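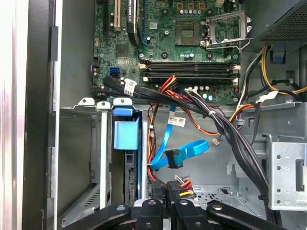
Torkell publishes practice code for robot-assisted computer dismantling

Posted 14/01/2021

The Torkell Institute has released a code of practice for organisations that use robot arms to take apart or service desktop computers. The code applies to member workshops, training centres and laboratories from July. It replaces the guidance notes that members have relied on until now, which were written for fixed machinery and said little about people and robots working on the same item.

The document covers workstation layout, preparation of the computer, the shared handling of parts, stopping and restarting, and record keeping. It was drafted by a working group chaired by Sandra Pilkington, Director of Workplace Standards at the Institute, with members drawn from the Kostwood Reuse Centre, Ultgate Training and the engineering firm Kristiansen. A draft was open for comment last year and drew 78 submissions.

"Most of the comments asked for the same thing, and that was plain instructions for the moments when a person and a machine have to be close together," Ms. Pilkington said. "Our older notes assumed there would be a fence. In this kind of work there often isn't one, and the notes gave supervisors no help with that."

Preparing the computer

Under Part 2 of the code, every computer must be disconnected from the mains and left to stand before the side panel comes off. The operator then checks that the power supply carries no lead and records the check on the job sheet. Memory and processors may be removed by hand beforehand or left in place for the robot, but the job sheet must say which, so that the arm is not sent to a socket that has already been cleared.

Loose cables receive a section of their own. The working group found that cables caused more unplanned stops than any other part of a desktop computer. In a review of 501 job sheets supplied by Kostwood, snagged or shifted cables were the most common reason given for a stop. The code asks operators to look over the cable runs before each job and to tie back any bundle that lies across the area where the gripper will travel. Factory ties and labels should be left on until the cable has been removed and sorted.

Members are also asked to set a fixed position for the case on the bench, marked so that it can be repeated from one job to the next. Where a case has to be turned part way through, the arm must be parked first.
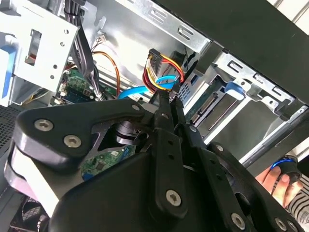

Shared handling is the subject of Part 3, the longest in the document and the one that changed most after the draft was circulated. The code now accepts that an operator may need to steady the chassis while the arm is inside it, and sets conditions for doing so. The hand must stay on the outer part of the case, away from the path of the fingers, and in the operator's own line of sight. In practice the distances are small. A hand can be holding onto the case while the tips of the gripper are only just below the coloured power wires, with a blue data cable passing close beside them, and for that reason the code sets a reduced speed for any job in which a hand is on the case. The limit applies for as long as the hand is there, including pauses.

Operators may not reach between the plates or linkages of a gripper at any time while the arm is powered. If a connector has to be freed by hand, the arm is first withdrawn above the level of the case and put on hold. The draft had allowed a shorter withdrawal for experienced staff. That exception has been dropped.

Trevor Mottram, Operations Manager at Kostwood, said the centre had supported the change. "We had two sets of habits on one floor, depending on how long a person had been with us," he said. "New staff copied whoever was nearest. One rule for everyone is easier to teach and far easier to check."

Kostwood has handled some 3000 desktop computers with robot assistance since it began the work, and has tried successive versions of the code at its benches. Mr. Mottram said the reduced speed had added time to each job, though less than supervisors had feared. The centre has not yet decided whether it will extend the same rules to laptops, which fall outside the present document.

Force, grip and fragile parts

Part 4 deals with what the gripper may hold. Connectors must be gripped by the body and never by the wires. Retention brackets on processor sockets may be opened by the robot only where the lever has been tested by hand on a computer of the same model. Drives held in plastic caddies should be released by the handle or tab provided. If the caddy does not move at the set force, the job passes to a person and the robot does not try again.

The limits themselves are not fixed in the code. Each member is to set them for its own equipment, write them down and review them once a year. Some submissions had called for a single table of figures. The working group considered this and decided against it, as the grippers in use differ too widely in shape and weight. Gareth Naylor of Kristiansen, who led the drafting of Part 4, said a table may be added later.

"We would like to see a year of records from members before we put numbers in print," Mr. Naylor said. "A figure that suits one gripper could crack a latch with another – and people do tend to trust a printed figure."

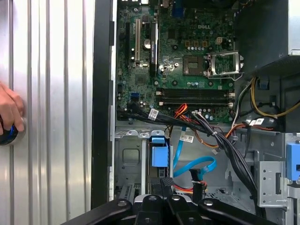 A hand grips a blue-ringed knob at the side of an opened Dell desktop computer, with the gripper over the lower drive bay area.

Stopping and restarting

Any person at the bench may stop the arm, and no reason need be given at the time. Restarting is a separate matter. The operator who restarts must be standing where the whole interior of the case can be seen, must confirm aloud that hands are clear or in the agreed holding position, and must enter the stop on the job sheet before the next computer is brought to the bench. Visitors and trainees may stop the arm but may not restart it.

Cameras mounted on the wrist of a robot are permitted and are treated in the code as working equipment. They do not replace the operator's own view. Where images are kept for training or research, members must tell staff beforehand, and must have a written rule on how long the images are held. Any image that shows a person's face is to be deleted unless that person has agreed in writing to its being kept.

Training

Ultgate Training will offer a one-day course based on the code, with a practical assessment at the bench. Places on the first intake are limited to 100 and will be shared among member organisations by size. Evie Sowerby, who is responsible for the course, said that supervisors should attend before operators where possible.

"Supervisors sign the job sheets, so they need to know what a good one looks like," Ms. Sowerby said. "We also spend a fair part of the day on the holding position. People think they will keep their hand where it is, and then a cable slips and they reach for it."

Staff who already hold the Institute's general certificate in robot safety will not need to repeat the theory portion. The practical assessment is required of everyone.

Transition arrangements

The earlier guidance notes remain valid until the code takes effect. Members that cannot meet the bench marking or record keeping requirements by that time may apply for a short extension, and should do so in writing with a proposed date of completion. No extension will be given for the rules on shared handling or on restarting.

Derek Tapley, Chief Executive of the Institute, thanked the organisations that had taken part and said the code would be reviewed after its first full year. Comments may be sent to the standards office at any time. Comments on Part 4 are especially welcome and should, where possible, include the model of the computer, the type of gripper and a copy of the job sheet.

Printed copies will be mailed to all members. Additional copies and blank job sheets are available from the standards office on request.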